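首页 > 关于我们

关于克洛伍德(Clovwood)药房

大家好,我是Macario Zamudio,克洛伍德的创办人,也是药剂师。网站上别的页面都是同事写的,写得比我规矩多了,唯独这一页他们非要我自己来。那我就随便聊聊,您就当是在柜台前等药的时候听我唠几句吧!

我入行其实挺偶然的。小时候家里老人常年吃药,床头柜上大大小小的药盒摆了一排,说明书折得跟地图似的,谁也看不进去。有一回外婆把两种长得差不多的白药片弄混了,幸好只是胃药和钙片,没出什么事,可我记了很多年。后来考大学,我填的就是药学。

毕业以后我在医院药房干了一阵子,窗口前面永远排着长队,每个人分到的时间短得可怜。病人刚开口问“这个饭前吃还是饭后吃”,后面的人已经把单子递上来了。我那时候就想,能不能有个地方,让人慢慢问、放心问呢?

于是就有了克洛伍德。第一家店开在赫斯提桥(Hestitbridge)的老街上,门面很窄,左边是修鞋铺,右边是卖豆浆的,早上一开门满屋子都是豆香。开张那天是十月,下着小雨,头一位顾客进来是借伞的(伞后来还回来了,人也成了老主顾)。现在我们有三家店,另外两家在克卢莫夫(Clumov),一家靠近车站,一家在小学对面,再加上您正在看的这个网上药房。

说到网上药房,得提一提我的搭档Higinio Espinoza。他以前做物流,对药一窍不通,对“东西怎么准时送到人手里”倒是有一肚子的想法。我们俩在仓库的事情上吵过不少架,他嫌我复核太啰嗦,我嫌他催得太急。吵到最后定下来的办法是:处方药一律由两位药剂师分别看过才能出库,哪怕晚半天发货也认。您要是哪天觉得我们慢了一点,多半就是卡在这一步,请多包涵。

目前网站上常备的品种有600种,处方药和非处方药都有,慢性病用药占了大头,像降压的、降糖的、调血脂的,还有哮喘病人用的吸入剂。我们不追求把货架堆满。有些保健品利润很高,供应商隔三差五来敲门,可我自己都说不清它有什么用,那就不卖了。

处方药怎么买,很多朋友第一次用都会问,我在这儿讲一讲。您得先有医生开的有效处方,把处方传上来,再填一份健康问卷。问卷有点长,我知道,里面会问您正在吃哪些别的药、有没有过敏、肝肾功能怎么样、是不是怀孕或者在哺乳。请一定照实填,保健品和中药也要写进去!这些东西和西药碰到一起,有时候真会出麻烦。填完以后药剂师会看,有疑问就给您打电话,没有处方又确实需要处方药的,我们会请您先去看医生。

有些顾客被我们退过单,当时很生气,这我完全理解。有位先生一口气想买好几个月的安眠药,我们没给发,他在电话里把我说了一顿。过了些日子他又打来,说医生给他换了治疗办法,顺便问我们有没有润喉糖。润喉糖当然有啦。

隐私这件事我也想说两句。有的病,大家不太愿意在柜台前大声讲,旁边站着邻居呢。网上买的药我们都用普通纸箱寄,外面不写药名,寄件人那一栏也只写公司简称。三家实体店都留了一间小咨询室,门可以关上,您跟店员说一句“想单独问问”就行,不用解释是为什么。

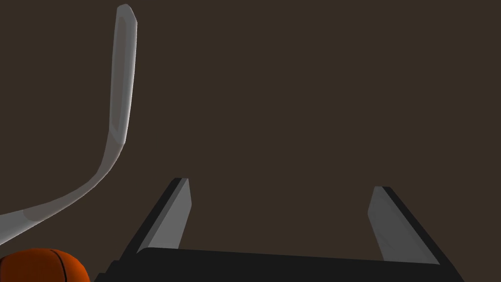

模拟画面:深棕色背景前的黑色平行夹爪

咱们团队现在一共93个人,药剂师、店员、客服、仓库、配送都算在内。年纪最大的一位同事退休后又返聘回来,专门带新人认药,她光看药片的颜色和刻痕就能叫出名字,我到现在也比不过她。新来的药剂师头一年每个月都要回来上课,课后还有小测验,Higinio有时候也跟着考,成绩嘛,我答应过不往外说。

外面的合作伙伴里,来往最多的是麦金农(McKinnon)诊所。他们的医生下班后常和我们通电话,核对剂量,商量换药。有些老年人同时吃的药实在太多,我们就和诊所一起帮着理一遍,该停的请医生来停,剩下的按早中晚分装好。这项用药整理在店里做是免费的,把家里的药全装进袋子拎过来就成,过期的也一起带来,我们替您处理掉,别往马桶里冲。

客服电话早上8点开线,接电话的是真人,药学方面的问题会转给当班的药剂师。夜里没人接,可以留言,第二天一早给您回过去。不过要是出现胸口疼、喘不上气、脸和嘴唇肿起来这类情况,请马上打急救电话,千万别等我们回电。

还有个常被问到的问题:你们会不会开到别的城市去?暂时没这个打算。车站那家店的冷藏柜才换新的,小学对面那家还想把门口的台阶改成坡道,推轮椅和婴儿车的顾客进出能方便些。图纸改了好几稿,我希望您看到这一页的时候已经动工了。

想来我们这儿工作的朋友,请看“招聘”那一页,店员没有药学背景也可以来,我们从头教。有意见、有投诉,或者单纯想夸夸哪位店员,都可以写到“联系我们”里,信我每封都会看,回得慢一点而已。

Macario Zamudio
克洛伍德药房
本页更新于2021年1月20日

联系我们 | 配送与退货 | 处方上传 | 隐私政策 | 招聘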